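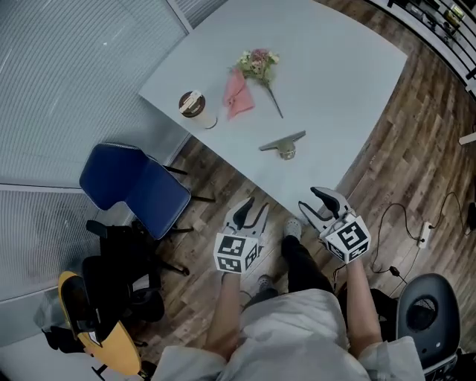 Section 4. Setting Up the Tabletop Station and Recording Demonstrations

4.1 Purpose of this section

This section applies to members of the Murnwood shared workshop who are building the Cumia handheld gripper pair and intend to use it for recording tabletop demonstrations. It assumes that both grippers have been assembled as set out in Section 2 and that the marker cubes have been printed and fitted as set out in Section 3. The Fludura recording software must already be installed on the station computer.

The station is intended for one operator at a time. A second member may assist with the computer but should remain clear of the table while a recording is in progress.

4.2 Preparing the table

1. Place the table so that the operator can approach it from a corner or a long side. Leave enough room for a chair to be pushed back fully.

2. Wipe the table surface and allow it to dry. A plain, light surface is recommended.

3. Move any chairs that are not needed away from the operator's elbows. Chairs may remain near the table if they do not restrict the arms.

4. Adjust the window blinds until no direct sunlight falls on the table or on the marker cubes.

5. Route all power cables along the floor on the side away from the operator's feet. Connect them to a single power strip.

CAUTION: Do not run cables beneath the operator's chair. A chair leg resting on a cable can damage the insulation. Report any damaged cable to the workshop desk and remove it from service.

4.3 Selecting objects

6. Choose objects of different shapes and weights. The working area shown at the start of this section holds a takeaway coffee cup with a lid, a folded pink napkin, a small bouquet of artificial flowers, and a metal T-shaped tool.

7. Lay long objects, such as flower stems, flat on the table. Vary their direction from one recording to the next.

8. Keep metal tools within easy reach of the front edge. Their handles should not extend past the tabletop.

9. Empty all cups before use. Liquids are not permitted at the station.

NOTE: Soft items such as napkins lose their shape with repeated handling. Refold or replace them when they no longer lie as intended.

4.4 Holding the grippers

10. Roll up or secure loose sleeves. Closed or firmly fitting shoes must be worn.

11. Take one gripper in each hand with the fingers pointing forward, toward the table.

12. Check that the marker cubes are clean and that your hands do not cover the printed faces. Marks, tape, or glare on a printed face may interrupt tracking.

13. Open both sets of fingers and hold them clear of all objects. This is the rest position. Each recording begins and ends in it.

14. Squeeze and release each trigger several times. The fingers should move freely and return to the open position without assistance.

CAUTION: If the fingers stick or return slowly, put the gripper down and repeat the linkage adjustment in Section 2. Do not force the trigger.

4.5 Making a recording

15. In the Fludura software, select New Session and enter your member number.

16. Hold the rest position until the status field reads Ready.

17. Start the recording with the foot switch or ask your assistant to start it from the computer.

18. Move one gripper to the selected object, close the fingers, lift the object, and set it down at the new location. Use a steady pace.

19. Return both grippers to the rest position and stop the recording.

20. Review the playback before continuing. Delete any recording in which tracking was lost or an object left the table.

A session is limited to 100 recordings. Members should rest their hands after every 12 recordings, and sooner if they notice any strain in the wrist or thumb.

4.6 Status messages

Code 181: One marker cube is not visible. Turn the wrist slightly until the message clears.

Code 299: Storage is full. Move completed sessions to the workshop drive before starting again.

If either message remains after the corrective step, close the session and restart the software. Recordings already saved are not affected.

4.7 Closing the station

21. Place both grippers in the storage tray with the fingers open.

22. Return all objects to the Ogbonna cabinet and switch off the power strip.

23. Enter any faults in the station log. Questions concerning this section should be addressed to Žofie Polák at the workshop desk.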